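The packing room at Flukuldale moved to the ground floor in March.

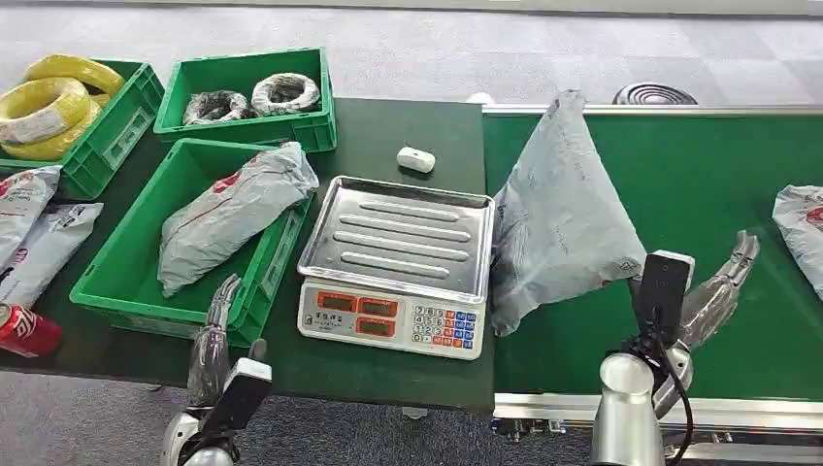

Filed under: Workplace / Packing and Shipping

Bench 8, with the scale in the middle and the belt on the right. Cables are coiled and kept in green crates - yellow in one, the black and the white-and-black in the next. The larger crate has a gray mailer in it.

The scale has a steel tray and its own keypad. Weights go on the order sheet before a parcel is sent down the belt.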